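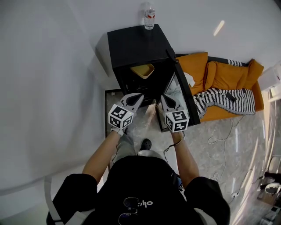
Are the Kevlow winter gloves warm enough for a full day of snowshoeing?
For most people they are, as long as you keep moving and wear the thin liner underneath.

I bought the Kevlow pair in April at the end-of-season sale and paid $388 for them along with a Rultmont shell jacket, so I can't say exactly what the gloves cost on their own. The outer is a grey softshell with a leather palm. The cuff is long and goes over a jacket sleeve without a fight.

I've worn them for 13 outings, the highest at 2,000 metres. My fingers stayed comfortable on the climbs. Standing still at lunch was another matter - my thumbs went cold first, and I had to put my hands in my pockets.

Sizing runs small. I take a medium in my old Triser pair and needed a large in these. Paloma Marchetti, who I walk with, sent hers back twice before she got the right fit.

The wrist strap is stiff when new and the nose wipe on the thumb is scratchy. Stitching is still sound, apart from one loose thread at the left cuff. I'd buy them again at the sale price.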